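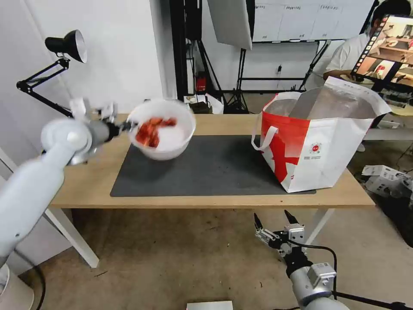 Open the bag before you pick up the bowl, Viera Trnka told the people crowding into the back kitchen at the old Grultitz school, and she told them again a few minutes later when another group came in stamping their feet. Get the top standing wide open, she said, and clear yourself a place to set things down, and then you can start thinking about food.

It was good advice, and by the end of the evening plenty of folks in Koltness had heard it more than once. The Grultitz supper packing, which started last winter as a way to get a hot meal and a cold side dish to neighbors who would rather not drive after dark, is back for a second season, and it has grown a good deal in the meantime. Packing began in December and will go on until the roads are clear in spring. In the first month alone 280 suppers left the building, each one in an insulated shopping bag with a loop handle, and most of those bags have come home again, rinsed and folded, ready for the next round.

The bags are the big change this year. Last winter everything went out in cardboard boxes, and anyone who carried one up an icy front walk will remember how that felt. The boxes were fine for bread and not much else. Soup went lukewarm somewhere past the bridge, the salads picked up the warmth the soup had lost, and a box with a damp bottom is a worrying thing to hold. Over the summer Vendula Trnka, Viera's niece, started asking around for something better, and she ended up with 600 foil-lined bags at a total cost of $980, paid for out of the proceeds of the fall soup night and a very long pie table.

"I thought 600 sounded like a ridiculous amount," Vendula said. "Then I remembered that I own maybe a dozen shopping bags myself and can never find a single one of them when I need it. They go in the trunk, they go under the sink, they go to your sister's. So I ordered plenty and I'm glad I did."

The kitchen itself has been rearranged too. It's a plain, friendly sort of room, and for years it was mostly used for coffee after concerts. The long counters along the wall used to be where the packing happened, with everyone standing elbow to elbow facing the tiles. Now the work is done at light wood tables that can be reached from every side, and people can talk to each other across them while they work, which has done wonders for the mood and perhaps a little less for the speed.

Each packing spot gets a large mat in the middle of the table. Vojtěch Kratochvíl brought in the first one from home after a bowl of pickled beets slid farther than anyone expected, and the rest followed soon after. The mat is where a dish waits while somebody hunts for its lid, and where the tape and the labels are absolutely not supposed to go, although that rule gets bent most evenings somewhere before six.

"You want one clear place," Vojtěch said. "At home I put things down wherever there's a gap, and then I spend my whole evening moving the salt. With the mat, I know where the bowl goes. My wife has now asked why I can't do this in our own kitchen and I haven't come up with an answer for her."

The menu is simple and changes with whatever is cheap and good. There is always something hot, usually a stew or a thick soup, with bread baked in the same building that afternoon. Then there is a cold side in a bowl, often something chopped: tomatoes with onion and a little dill, cucumbers in sour cream, or fruit cut into chunks for people who like to end on something sweet. The cold bowls have turned out to be the favorite by a wide margin. Sabina Jelínek, who had a bag dropped off every week last year and now comes in to chop, said she used to eat the side first, standing up in her coat.

"You get tired of brown food in the winter," she said. "I love a stew, don't misunderstand me, I'd eat a stew in July. But when you lift a lid and it's red in there, or green, you feel somebody went to some trouble for you. I cut everything a bit bigger than they tell me to. If you chop a tomato too small it's just wet by the time it gets to the house."

There has been some lively discussion over that last point. Viera likes the pieces small and tidy so that they spoon up nicely. Sabina likes them chunky. For now the chunky side seems to be winning, partly on taste and partly because it takes less time, and the only firm agreement reached so far is that the salt goes in a little twist of paper on the side so that folks can add it at their own table.

How to load the bags has been the other great subject. The hot container goes in first, down at the bottom, with a folded towel over it. Bread goes next to it, standing up if the loaf is short enough. The cold bowl gets its lid, then a second check of its lid, and then a bag of its own if it is going out together with a hot dish. Some of the regulars have found it easier to send two bags, one hot and one cold, and where there are two people eating that is usually how it's done. The tops are folded over only once the bag is off the table and headed for the door, on the theory that somebody will always come running with a forgotten roll.

They usually do. On the evening this reporter stopped in there were three rolls, a jar of mustard and a child's drawing of a horse, all of which made it into the proper bags in the end.

Stirby, the bakery on the corner across from the school, has been letting the group have its flour at cost and has taken over the washing of the bread cloths. Vaněk, the hardware store, put up the hooks along the hallway where the returned bags hang to dry. That was a bigger help than it may sound like. A lined bag that gets folded while it's damp will smell like it the next time it's opened, and several had to be scrubbed with baking soda in the first couple of weeks before the hooks went up. If you have a bag at home, the request is that you wipe the inside with a cloth and mild soap, leave it standing open overnight, and hang it on the door handle for the next driver. There's no need to wash the outside, and please don't put it in the washing machine. Two have gone that way already and they did not come out looking like bags.

Bendik Viklund drives the longest of the routes, out past the gravel pit and around the lake, and says the difference from last winter is enormous. He sets the bags upright on the floor of the back seat, wedged in against each other, and the soup is still steaming when he gets to the last house. He has also been given more coffee this season than he can comfortably drink, and would like it known that he is always happy to come in for a minute, but that the folks farther down the road are waiting for their supper and some of them have started to call.

The hope is to reach 700 suppers by the time the season wraps up, and at the present pace that looks very doable. What's needed most right now is bowls with lids that fit. The group started out with a nice matching stack, and as with all nice matching stacks the lids have wandered off on their own. Any medium-sized bowl with a snug lid is welcome, and so are lids without bowls, as there is a whole shelf of bowls waiting for them. Small screw-top jars for dressing are also good to have. Please, no more margarine tubs – there are enough of those to last into the next decade.

More hands at the chopping boards would be nice as well, especially early in the evening when the vegetables have to be washed. You don't need to be any kind of cook. Viera will show you where the aprons are and how to set up your spot at the table, and Sabina will come over a bit later and quietly tell you to cut things larger. Bring a knife you like if you have one, with your name on the handle, and wear shoes you don't mind getting carrot on.

Packing starts at four in the afternoon and the first bags leave at half past five. Use the side door by the bicycle racks, since the front one sticks in the cold. Anyone who would like a supper, or knows someone who might and would never ask, can leave a note at Stirby or at the counter at Vaněk, with a name, a street and anything the person can't eat. The kitchen is closed the week of the school concert, when the tables are needed for cake.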